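Prirkinex Guest Messaging: Frequently Asked Questions

Updated January 6, 2022

What does Prirkinex do?

Prirkinex sends messages to your guests before, during and after their stay. You write the messages once, choose when each one goes out, and the system fills in the guest's name, dates, room or unit and door code. It works for vacation rentals, small hotels, hostels and B&Bs.

Do I need a channel manager to use it?

No. If you use Derkora as your channel manager, connect it under Settings and your bookings appear by themselves. If you don't use one, you can import a calendar link from each listing site or type in bookings by hand. Calendar links carry less information than a full connection, and most leave out the guest's phone number.

How long does setup take?

Connecting Derkora takes a few minutes. The first import is slower if you have a long booking history. An account with 3,000 past bookings may need to run overnight. You can write your messages while it runs, but nothing will be sent until the import is finished.

Will old guests get messages when I connect?

No. Past stays are imported for your records only. Guests who are already checked in when you connect will get the check-out message and the review request, unless you turn those off first.

Which messages come with the account?

Booking confirmation, arrival instructions, first-night check, check-out reminder and review request. All five can be edited or deleted. You can add up to 30 of your own per property. Copies of the same message in other languages don't count toward the limit.

Can I send messages in other languages?

Yes. Add a translation to any message and pick the language. Prirkinex uses the language on the booking and falls back to your default if there isn't one. We don't translate for you.

How do door codes work?

If your locks are connected, a new code is made for each booking and put into the arrival message. The code starts at your check-in time and stops at your check-out time. If a guest pays for early check-in, change the arrival time on the booking itself – changing it in the message text has no effect on the lock.

If your locks aren't connected, type a code into the unit's page and it will be used for every guest until you change it.
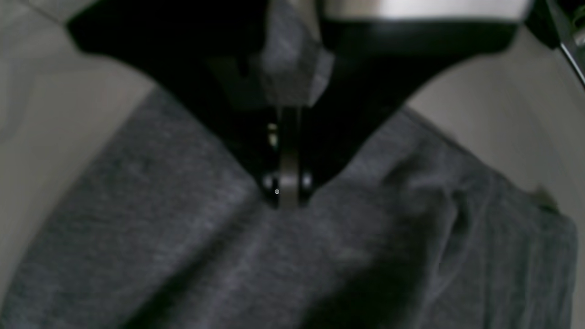
Codes are held back until the booking is marked as paid. You can turn this off for a single booking or for the whole property. Some listing sites collect the money themselves and pay you after arrival, and for those bookings the paid mark is set as soon as the booking comes in.

What happens if a message fails?

We try again three times over an hour. If it still doesn't go out, you get an email with the booking number and the reason. A reason of "503" means the listing site was down at the time. Wait a while and press Resend. "No address" means the site didn't pass on any contact details, and you will need to message the guest through the site's own inbox.

Can my cleaners see the messages?

Only if you let them. Cleaner logins show arrival and departure times and nothing else by default.

What does it cost?

You pay per active unit, per month. A unit with no bookings in a calendar month is not billed. Text messages are charged separately and email is free. Seasonal properties don't need to cancel for the winter.

Can I move my messages over from Lévesque?

Yes. Export your templates from Lévesque as a spreadsheet and upload it on the Import page. The text comes across, but timing rules do not. Lévesque counts hours from booking and we count from arrival – check every message before you switch it on.

How do I cancel?

Go to Billing and choose Close Account. Messages stop at the end of the paid month. You can download your guest history before then.

755 people found this page helpful

3 comments

pistley_rentals
We have six cabins at Pistley and moved over in June. The timing rules took me most of an afternoon to redo. No trouble with it after that.

hostelkeeper
Is there a way to send one message per group instead of one per bed? We get school groups and every bed is its own booking in our system.

Prirkinex Support
Yes, open the first booking, choose Link Bookings and add the others. Only the lead guest will be messaged.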